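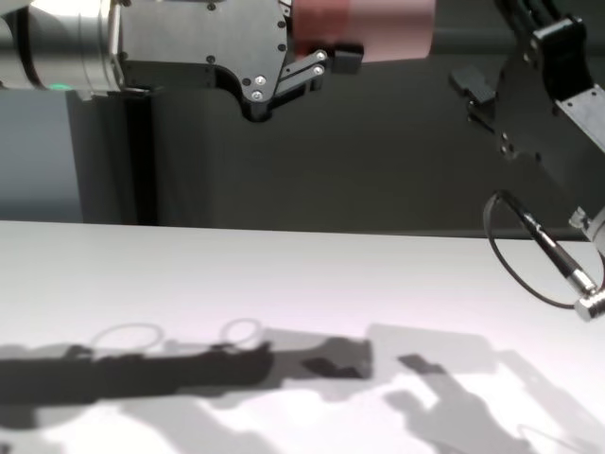 Marstead Plenus 纺车轮:用了一整个春天加半个夏天的感受

先交代一下我是什么样的钓鱼人,不然后面说的好坏大家也没法对号入座。我主要在 Forovgate 水库一带打路亚,目标鱼是鲈鱼和翘嘴,偶尔跟朋友去海边防波堤凑凑热闹。手劲不大,右肩还有老毛病,所以对轮子的分量比较敏感,对那种“能拉上来一头牛”的卸力数字反倒没什么兴趣。出钓频率嘛,看天气也看家里脸色,勤快的时候一周能去两回,赶上下雨或者单位忙,半个月碰不到水也是有的。

这只 Plenus 是我在 Mbeki 渔具店买的,1568 元,自己掏钱,没有打折,老板 Siyabonga Hendricks 搭了我一小瓶轮油。我在柜台前磨蹭了快一个下午,把旁边几只便宜的也都摇了一遍(谢谢他的耐心,还有那杯茶!),最后还是把它抱回了家。回家路上就开始心疼,到家拆开包装摇了两把,又不心疼了,大概各位钓友都懂这种反复。

拿到手的第一印象

轻。我家厨房秤上显示 254 克,不带线。放到今天的市场上,这个数字算不上惊人,比它轻的轮子有不少,可是配我那根中调的直柄竿,重心刚好落在食指前面一点点,竿尖不往下栽,抛一上午肩膀也还吃得消。我之前用的那只老轮子重得多,换过来的头两次甚至有点不习惯,总觉得手里少了点什么,抛饵的时候老是用力过猛,饵直接飞进对岸的芦苇里去了。

包装里有一只绒布袋、一张折了好几折的说明书、两片垫片。说明书的中文翻译比较敷衍,“线挡”有一处写成了“线档”,调垫片那一段我读了三遍才弄明白先拆哪一边。这个价位的东西,说明书能不能请人好好校对一遍?小毛病,但看着不舒服。

摇起来怎么样

顺。官方标的是 9 个轴承,我不是那种数轴承买轮子的人,我认识的老钓友 Dwayne Lindgren 更是一听见轴承数就摆手,他的说法是装配好的少轴承轮子能把装配差的多轴承轮子甩出两条街。我同意他一大半。Plenus 空转的时候很安静,带着一点点油润的阻力,不是那种一拨转半天的轻浮感。挂上小亮片慢收,叶片的抖动能清清楚楚传到手柄上,水草擦过去、碰到石头、还是有鱼在后面追着啄一下,分得出来。对我这种喜欢慢收的人来说,这一点值一大半的价钱。

收硬饵的时候就稍微差点意思。拉阻力大的深潜米诺,摇柄会有一丝发沉,转到某个位置能感觉到一下细微的顿挫。刚开始我以为是自己心理作用,后来让 Lleucu Vaughan 帮我摇(她手感比我灵得多,耳朵也尖),她摇了几圈就说有,在摇柄朝下那个位置。不影响钓鱼,只是知道了以后就老惦记着。

卸力

卸力是我最满意的部分。五月里有一天清早,天还灰着,我在水库东边的斜坡用软虫贴底慢跳,中了一条脾气很大的鲈鱼,上来就往沉树那边冲。我用的前导线很细,心里直打鼓,结果卸力出线非常均匀,从静止到启动没有那种“咯噔”一下的卡顿,竿子一直弯在同一个弧度上。鱼转了两次方向,最后乖乖进了抄网。量完尺寸放回去,手还抖了好一会儿。

旋钮每一格的咔嗒声很清楚,戴着薄手套也能拧。不过调整范围的前半段太“虚”,拧了好几格几乎没有变化,接着到了某个位置忽然就紧起来。熟悉以后记住那个位置就行,新手可能会在这里吃一两次亏,我建议买回来先在院子里拴着线拉一拉,别拿第一条大鱼练手。 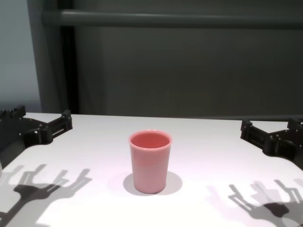 桌面上的粉色塑料杯

出线和绕线

我绕的是编织线,底下垫了一点尼龙线防滑。线杯上绕得很平,前后没有明显的高低差,送来的垫片我一片都没用上。抛投距离跟老轮子相比有进步,尤其是轻饵,逆风的时候出线依然利索。这里面有多少是轮子的功劳,多少是新线的功劳,我分不清,姑且各算一半吧。

炸线有没有?有。记到现在一共下水 17 次,炸过两回,一回是我自己绕线绕得太满,另一回是大风天抛完没有及时用手压线,松线圈收进去了,下一竿整团飞出来。当时 Da-eun Hwang 就在旁边,一边笑一边递剪刀。两回都怨我,算不到轮子头上。养成用手合线挡的习惯以后,再没有出过这种事。

说到线挡,弹簧力度偏硬,打开的时候声音很脆。我个人喜欢这种干脆劲儿,但是在特别安静的小河汊子里,清晨那一声“嗒”还挺响的,我总疑心鱼也听得见。

海边用了两次

严格来讲这只轮子的防水只做到了能应付淋雨和溅水的程度,说明书里也写着用过海水以后要及时冲洗。我带它去防波堤钓了两次小海鲈,回家用淋浴头小水流冲一遍,冲之前把卸力拧紧,冲完擦干,再松开卸力,放在阴凉处晾一夜。第二天给摇柄轴和线轮滚子各点一滴油。到目前为止没有看到锈点,滚子转起来也没有沙沙声。

要是您主要在海边玩,我还是劝您再添些钱,看看密封做得更扎实的型号。防波堤上风一大,浪花是横着拍过来的,沙子也跟着往缝里钻,让一只淡水轮子长期受这个罪,怪可怜的。

摇柄和握丸

原装握丸是 T 形的,表面有一层细细的磨砂,手心出汗也不打滑。手大的朋友可能会嫌小,Dwayne 那双手捏上去就像捏一颗花生,他摇了一会儿就还给我了。摇柄折叠用的是旋入式,收纳的时候要多拧几圈,麻烦归麻烦,换来的是中鱼时没有虚位,我愿意。

有一处做工让我不太高兴:摇柄另一侧的防水盖,螺纹有点浅,放在包里颠来颠去会自己松。上个月在停车场整理东西,发现盖子不见了,趴在后备厢里翻了半天,最后在一只袜子里找到的。现在我每次收拾都顺手拧一下。Siyabonga 说店里可以单独订这个小盖,订货要等。

售后

七月初我为那个顿挫感回店里问过一次。Mbeki 渔具店负责收件的是 Glenys Kneath,态度很好,问得很细,还拿了一只柜台里的新轮子让我对比。新的那只顿挫轻一点,但也有,所以应该是这一批的脾气,够不上故障。她可以帮我寄回去检查,只是赶上旺季,来回要等上好些日子,我舍不得,就又抱回来了。等天冷鱼不开口了再寄吧,到时候有结果我来这里补一段。

适合谁,不适合谁

如果您跟我差不多,在水库、湖边、小河用轻中型的饵,喜欢慢慢收、细细感觉,肩膀胳膊又不太争气,那我很愿意推荐这只轮子,买回去多半会喜欢。如果您整天抽大铅笔、拉大号深潜米诺,或者以船钓和海钓为主,这笔钱可以花到别处去。刚入门的朋友呢,我倒觉得不用一步到位,先买只便宜的摔打摔打,把绕线、压线、调卸力这几样练熟了再说,省下来的钱多买几盒软虫,比什么都实在。

打分的话,满分五颗星,我给四颗。扣掉的那一颗,一半给深潜饵上的顿挫,一半给那个爱离家出走的小盖子,说明书我就不另外跟它计较了。

留言里有朋友问线杯能不能和老款通用,我手头没有老款,周三去店里的时候帮大家试一试,再回来更新。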